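Tidying the bathroom with a simulated arm: our project report

Cledholm Robotics Club, autumn project
December 30, 2023

I said I'd write this up before the new term starts, so I'm doing it at my nan's with a plate of leftovers next to me. If you were at the November open evening you'll have seen a bit of this already, but we've changed quite a lot since then.

What we wanted to do

The club at Cledholm doesn't own an arm, and we weren't going to get one on our budget, so the whole project was done in simulation. The idea was simple enough: get an arm to pick small things off a bathroom surface and put them somewhere sensible, with one of us driving it first and the software learning from those runs afterwards. We called the project Tiltia, after the number of things we tipped over in the first fortnight.

I picked the bathroom. The others wanted a kitchen, but every club at the Donstead meet does a kitchen! A toilet tank lid is a horrible place to work. It's narrow and it's high up, and people really do pile stuff on it, so I thought it would make a good test (I regretted this later, more than once).

How we set it up

We used a room generator that scatters objects about for you, then let us choose which ones to go for. Some of what it comes up with is very silly – a camping lantern on the toilet seat, for one – but we left it all alone, because a tidy room wouldn't have taught the arm much.

Driving was done with a borrowed game controller and a lot of patience. Each run was saved from more than one camera, including one fixed close to the gripper. I'd been against that one at first as I thought it would just be a mess of black metal. I was wrong, and it ended up being the view I looked at most when I was lining up the fingers.

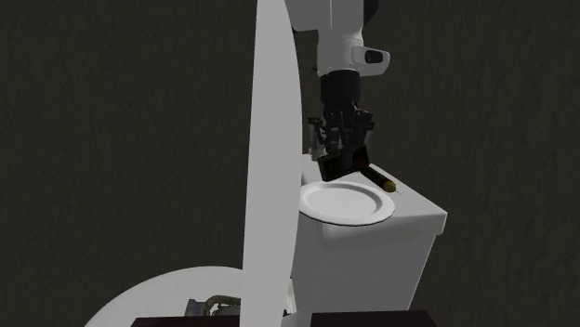
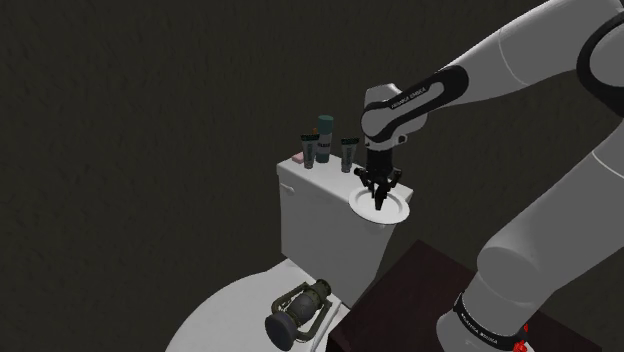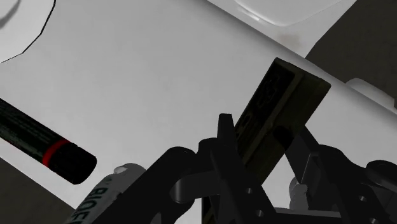

Three views from the tank lid runs, the last one close in on the gripper with the dark block between its fingers.

What went wrong

Where do I start. Our first big problem was the plate. It's white, the lid is white, the toilet is white, and the early version of our software had a terrible time telling where one stopped and the next began. We had 7 settings for the lighting and I think I tried every one of them twice before we gave up and fed it depth readings as well as colour. That helped loads.

Then there was the height. If you come down a tiny bit too far the fingers hit the lid and the simulation gets very upset, and if you stop short you close on nothing and feel daft. We ended up slowing the last part of the move right down. It makes the runs dull to watch but I stopped dreading them.

The third thing was my fault. I'd set the gripper to close with the same force on everything, which was fine for solid blocky things and awful for anything round. We borrowed a fix from the notes the Ngô team put up after their own project, where the fingers close in small steps and check as they go. Thank you to them, it saved us weeks!

How it did

We recorded 1079 runs by hand between the 4 of us, which is far too many evenings. I kept 200 of those back for testing and didn't let anyone train on them, even when they begged. The software is decent at flat, chunky things and still poor at slim ones lying at an angle. Placing is worse than picking. It lets go too early and I haven't worked out why yet, although I suspect the timing of our saved commands is slightly off.

Next term

I'd like to redo the placing part from scratch and try a different room, maybe a hallway with a shelf. We've also been offered a slot at the next Donstead meet, so somebody needs to make a poster, and I did the last one. The controller has to go back before then too, as its left stick has started drifting and I'd like to own up to that in person.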